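SAY SOMETHING TO YOUR FUNNY COUSIN

I want to talk about potlucks, and group chats, and the person in both who is hilarious right up until the food is gone and the conversation turns to somebody's ex-wife. You know this person. You probably love this person. I love mine! He taught me to drive on the back road behind the Kelar plant, and he once drove 540 miles overnight to help me move a couch I didn't even like.

He also has a habit of rating waitresses. Out loud, on a scale, while they're walking away with our menus.

For 17 years I handled it the way everybody at the table handles it. I looked at my phone. I did the little breath-laugh through my nose that means "please stop" but sounds exactly like "keep going." Then I left a bigger tip, as though the extra three dollars were a letter of apology she would know how to read.

I don't think I was being kind to him. I think I was being lazy, and I got to call it loyalty.

What changed is that my niece got a job at the diner in Pruitt the summer she turned sixteen. She came home one night in May, sat down on the kitchen floor in her apron and told her mother what table nine had said. I was standing there eating cereal. I knew table nine. I mean I didn't know them, but I could have told you where each of them was sitting and which one did the nose-laugh.

So I said something to my cousin. I had a whole speech ready, with sections. What came out of my mouth, in a parking lot, was "Hey, cut that out, it's gross." That was the entire thing. He went red, said I was being dramatic, and we drove home listening to the game. A month later we ate at the same place and he ordered a patty melt and said thank you. He has slipped since then. I've said "hey" since then. It takes one second and we're still friends!

People will tell you this stuff is tiny, that there are laws to pass and bigger creeps to worry about. Sure, go worry about them, I'll carry a sign with you. But the big creep learned his material somewhere, and he tried it out on a friendly crowd first. We are the friendly crowd. We could be a tougher one.

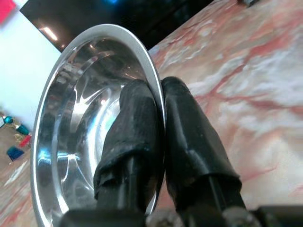

Stainless steel bowl, tilted to the light.

My women friends asked me to add that this goes for them too, and they're right. There's a lady in my Linovura Street book club who says things about younger women's bodies that would get a man thrown off a bus. We all reach for the chips. Last time I asked her, pretty cheerfully, "What do you mean by that?" and then I waited. Try it – the waiting does most of the work.

You won't be smooth. Your voice may go up an octave, and someone will say you used to be fun. I was told exactly that at the Serkulham fish fry, in front of my own mother, and then I was handed a plate of fish and asked about my knee.

So pick your person. You already thought of a name back in the first paragraph. Call them, go get lunch, and when it happens, say "hey."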